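Share 16 Comments 2

The case for the plain worktop

By Lies Goossens
Feb 4, 2024

We use cookies to improve your visit. Accept all | Manage settings

My sister-in-law is having her kitchen done and has been quoted 3,602 for the worktop alone. It is stone, it is dark, and she chose it from a sample the size of a paperback. I think she has made a mistake, and I told her so, and she has ordered it anyway.

I have cooked on other people's worktops for most of my working life. A kitchen surface has to let you see what is on it. You need to spot the crumbs, the smear of chicken juice, the peppercorn that will end up under a plate. Pale, even surfaces do this well and the fashionable ones mostly do it badly. 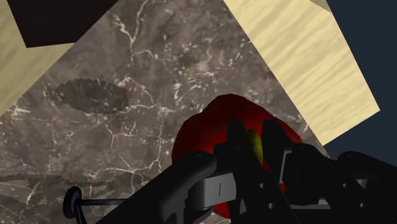

The showrooms sell kitchens as rooms to look at, and they light them that way. I went round Donetti with her in the morning and Besoritz after lunch, and in neither place was there a knife or a dishcloth out. The salesman at Besoritz talked about depth and movement. On brown marble with white and cream veins running all over it like crackle, a glossy red thing like a pepper will show up well enough. Spilt flour or a bit of onion skin will not, and you will be wiping by feel. He had no answer to that except that most clients like the veins.

Ursina Ortner, who ran the kitchen where I trained, had white laminate and replaced it when it wore out. It was ugly and it was clean, and we could tell it was clean.

I accept that people want something nice to look at. I do too. Put the marble on a side table, or behind the hob if you must, and keep the part where you chop plain – you will stop noticing it within a month. My own is an offcut that cost me 268 fitted, and the join by the sink is not good.

Hers arrives at the end of February. She has asked me to come and cook on it.

Sign up to our newsletter for more like this. You can unsubscribe at any time.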